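# Sorting the Cable Box (Using the Mailers You Already Have)

I put this job off for the whole of last winter. Our cables lived in a plastic tub under the stairs, and every time somebody needed a charger the tub came out, got stirred like soup, and went back worse than before. When my neighbor Firdevs asked to borrow an HDMI cable and I handed her three things that weren't one, I figured it was time.

So what follows is how I do it now. I've done our own tub, the two drawers in my office, and one truly awful suitcase that belonged to my brother-in-law Umut (he used to fix printers, and he kept everything). It takes an afternoon if you don't stop to plug things in and see what they do. You will want to stop and plug things in!

## What you'll need

- Two or more cardboard mailers, the kind with an attached lid that folds over
- A table you can have to yourself for a few hours
- Hook-and-loop cable ties. I bought a roll of 100 and still have plenty
- Masking tape and a marker that doesn't smear
- A grocery bag for the stuff that's leaving
- A damp rag, and a dry one

About the mailers: I save them. The ones I like best come from Bunon, where I order coffee filters, and they're shallow enough that you can see everything in one look. A deep box is how I got into trouble in the first place. Shoeboxes work too, but the loose lids wander off in our house.

You can skip the cable ties and use twist ties from bread bags. I did that for years. They rust a bit in a damp basement and the wire pokes through eventually, so I've switched, but don't go shopping just for this.

## Step 1: Dump it, but only some of it

My first try, I turned the whole tub over on the dining table and then had to eat dinner standing up. Take out one mailer's worth at a time. Just reach in, grab a wad, and drop it in the first box, knots and all. Put the tub back on the floor where you can't see it.

If something is obviously garbage (split casing, bare wire, a plug with a bent prong) it goes straight into the grocery bag. Don't bend the prong back. Anything that's been chewed goes too, and in our case that was a lot, thanks to a rabbit we used to have named Tatlı.

## Step 2: Find an end

Everybody wants to pull. Pulling makes the knots small and hard, and then you need a fork to get them out - ask me how I know. What you want is to keep the whole pile fluffy. Lift it from underneath, give it a gentle shake, and let it drop back in the box. Do that a few times and some of the shorter cables will just about fall out.

Then pick one plug. Follow it back with your fingers, and push the loops open as you go so the plug can pass through. Always move the plug through the pile and leave the pile where it is. A big wall-wart charger is harder because the fat end won't go through anything, so work those from the skinny end.

If you get stuck on one for more than a couple of minutes, drop it and pick up another. Half the time the stuck one comes free once its neighbor is gone.

## Step 3: Wipe and look

Run each cable through the damp rag as it comes out, unplugged of course, and keep the rag off the metal ends. Follow with the dry one. You'll feel any nicks with your fingers before you see them. I bend the cable gently right where it meets the plug, too, because that's where ours always go.

## Step 4: Coil it the same way every time

I used to wrap cables around my hand and elbow like an extension cord in a cartoon. My friend Dorin, who runs sound at the Drurbridge community theater, watched me do it once and couldn't stay quiet. He showed me over-under, where one loop goes on normally and the next gets a little backward twist so it lands underneath. It felt impossible for a while and then my hands just got it.

For short charging cables I don't bother. Loose circles the width of a saucer, one tie, done. Never wind anything tightly around its own charger brick.

## Step 5: Out of one box, into the other

Two boxes side by side is really the whole system, and I wish I'd started with it. With just one, you finish a cable, set it down for a second, and it slides right back in with its friends. Mine are both plain tan mailers with the lids folded all the way open, one loaded with a snarl of black cables that pokes up over the rim and the other completely empty and waiting. Put the second one close enough that you can move a finished coil across without getting up, and fold the lid well back so it doesn't flop down on your wrist. 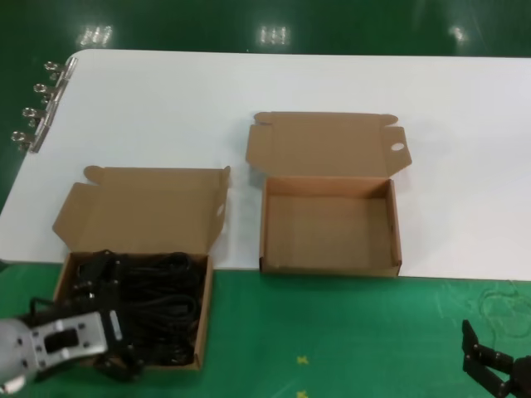
Black cables are the slowest to sort, by the way. When they're all the same color you can't trace one by eye, so it's fingers only, and good light helps a ton. I mix in a white or gray one from the tub now and then just to give my eyes a break. If your box has side flaps, tuck those out of the way too, or every loop you lift will find one and hook itself on.

## Step 6: Label before you close the lid

Fold a bit of masking tape over the cable near the plug so it makes a little flag, and write what it goes to. "Old camera" is better than "mini USB" in my house, but do what makes sense to you. If you don't know what it is, write a question mark and the month. Mine say August. If a question mark is still sitting there a year later, I let it go.

Write on the outside of the box as well, on the short end, so you can read it on a shelf. I've got one for video, one for charging, one for network stuff, and one that just says UMUT.

## Where the leftovers go

I ended up with 29 cables I'm keeping and a very full grocery bag. Cables shouldn't go in the regular trash or the curbside recycling where I live, so check with your town. Ours takes them at the transfer station along with small electronics. Good duplicates I offered around first, and Firdevs did finally get her HDMI cable.

The plastic tub holds gift wrap now. The tape is already missing.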